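Guvton Shared Workshop – Bench Notes
Teaching a parking pose to a two-arm bench
Last updated January 2026

Skarnell's quick-start guide claims you can have two arms clearing a table in an afternoon. I have my doubts. You can have two arms moving in an afternoon, and the clearing part took me most of September. These notes cover the piece the guide skips, where each arm goes when it has nothing to do.

You will need a bench with both arms bolted down, a tray with a raised rim, a bin, masking tape, a tape measure and the controller software. I used Skarnell 5 because it was already on the workshop computer. Fuvari does the same job with different menus, and its fans will tell you it is smarter. I ran both and couldn't see it.

1. Fix the furniture first

Push the table up to its stops and tape round the feet. Ours is 1443 mm from the tray side to the bin side. The drawing that came with it says 1472 mm, so measure your own. If you type in the printed figure, every pose at the far end will be wrong by the same amount and you will blame the software.

2. Pick one arm to park

Beginners want both arms busy all the time. Leave that for later. Two moving arms over one table means two paths to check, and the "automatic avoidance" box in Skarnell only knows about the links. It ignores the cable. Mine caught a loop of its own cable twice with that box ticked.

3. Teach the parking pose

Set the speed limit as low as it goes. Jog the arm out over the tray, well clear of the rim, then bring it down a little at a time. Stop when the wrist sits inside the tray and the gripper points upwards. Open the fingers and save the pose with the fingers open. Some people on the Rotich forum park with them closed to keep dust out. I have yet to see any proof that it helps, and a closed gripper looks the same whether or not it has dropped its last command.

Save a second pose directly above the first and call it the approach. Every move in or out has to pass through it.

4. Teach the drop

With the other arm, hold a ball of packing paper at the bin end and save a point over the opening. Go higher than feels sensible – crumpled paper hangs down past the fingers and drags on whatever is underneath.

5. Run it, and don't trust it

Run the routine with a hand near the stop button. The guide suggests 10 cycles, which proves very little. I ran 500 and wrote down every fault, and the ones worth fixing all came in the second half. 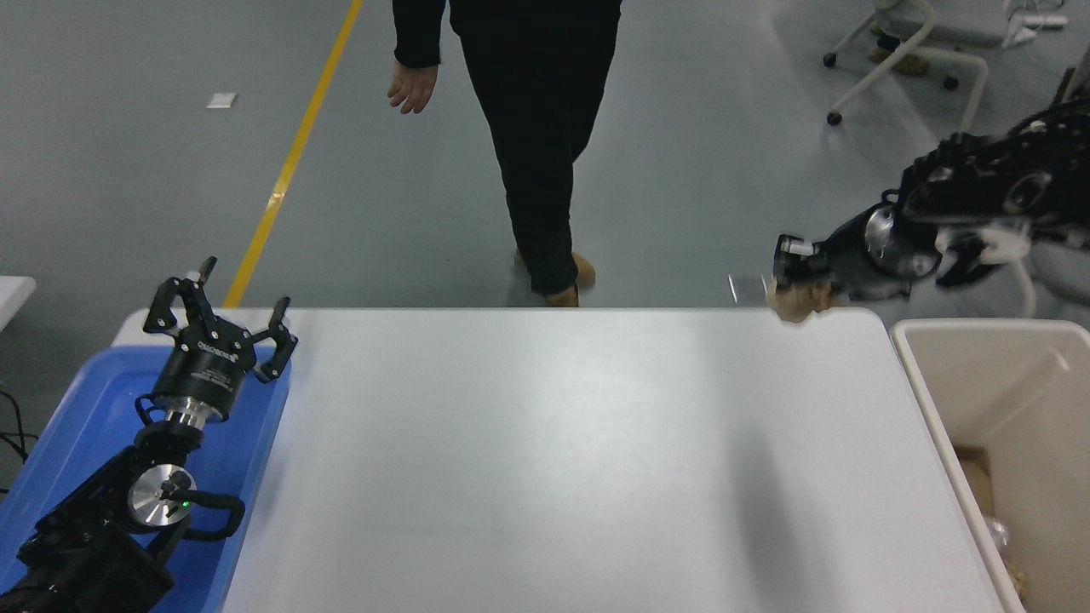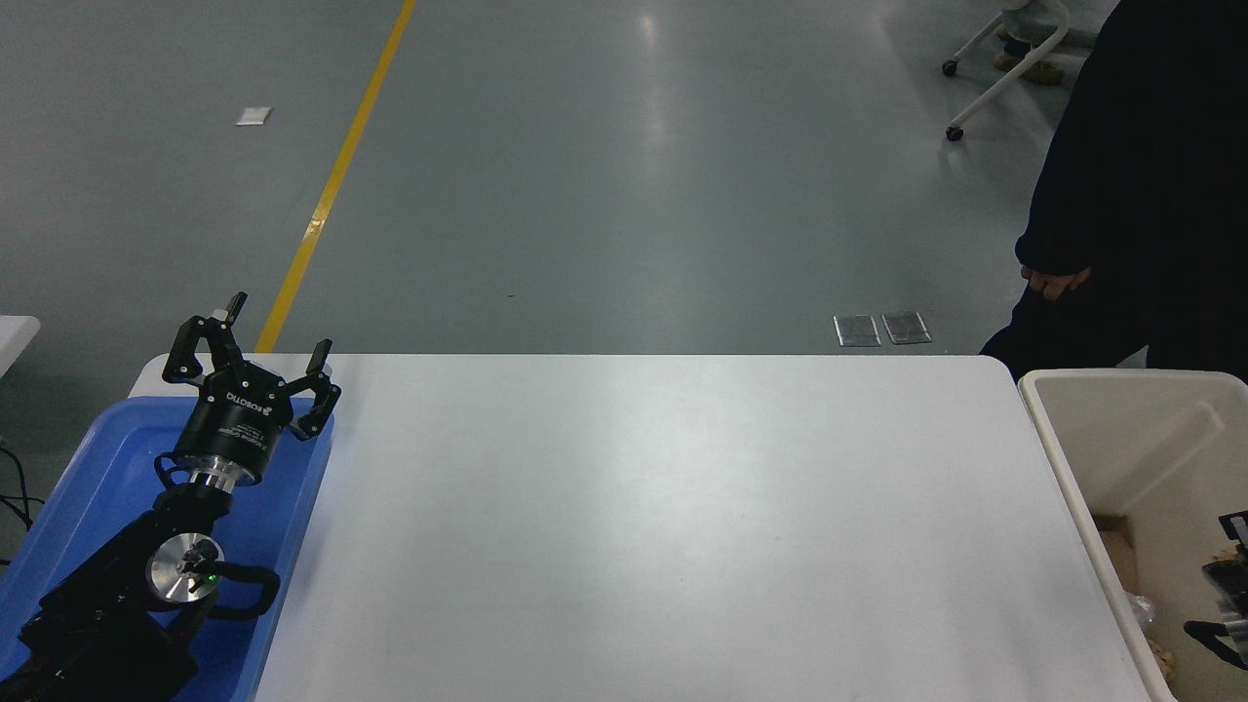
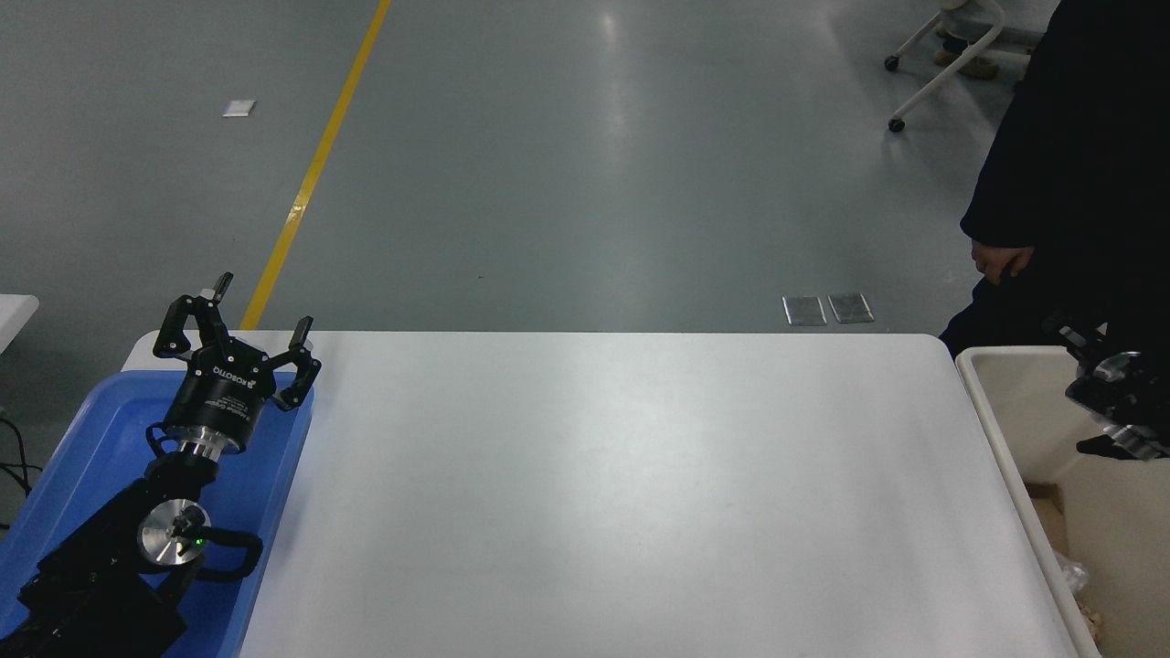
Checking the parked arm is dull work, so make it quick or you will stop doing it. I look at the same things every time I come back to the bench: wrist down in the tray, fingers open and pointing up, green light on at the joint. Then I look at the cable. The black loop beside the wrist in all three pictures is the part I would watch, as it takes up room that the software thinks is free. Jog the arm from park to approach and back while you watch the loop. If it touches the rim of the tray, move the approach pose and teach it again. Skarnell will offer to "optimise" the two poses into one when you save. Say no, and check after each update that it hasn't switched the option back on.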